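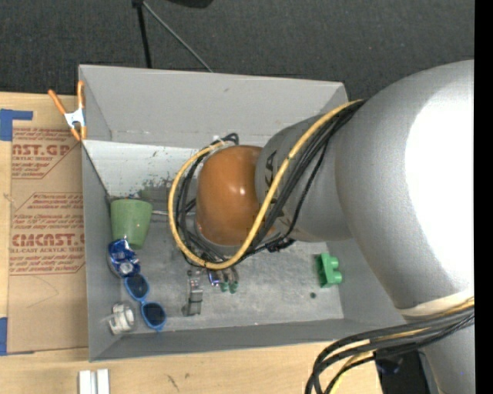 So what does the robot club do all afternoon? Mostly we argue about how to pick up a pair of sunglasses.

I'm only half kidding! Our big project this spring is bin picking for the Skamus student challenge. You get a bin of random stuff and an arm, and the arm has to bring things out one at a time and set them down without dropping them. Ours has a name, Arnis, and yes, we talk to it. The rules give you 18 objects per round, and the judges choose them, so we practice with whatever people bring from home. A crushed drink can is a good one, all shiny and dented. The green cup is easy until it lies on its side. And the toy brick gets everybody (it's small and it never lands studs up when you want it to).

We're up to 393 practice picks in the log, if you count the ones where somebody bumped the table, and I do. Our best full round so far had Arnis clear the bin with 46 seconds to spare. Our worst one I'd like to forget, but Dada, the team that shares our bench, wrote it on the whiteboard and won't let me erase it.

The part I like best right now is the planning code. The first version went for whatever was closest, and it kept shoving things into the corner where it couldn't reach them anymore. The new one looks for the thing with the most room around it and leaves the corners for last. It's slower, and I still think it's the right call, though half the club disagrees with me and wants to go back.

We meet at 4 p.m. in the Nordin building, second floor, turn left at the vending machine. You don't need to know how to code. I didn't when I joined, I just sorted cables for a month and asked a lot of questions! Dues are 40 dollars for the semester and that covers pizza on test nights. If you have odd little household things you don't want back, drop them in the box by our door. Bring something slippery, we need the practice before the April round.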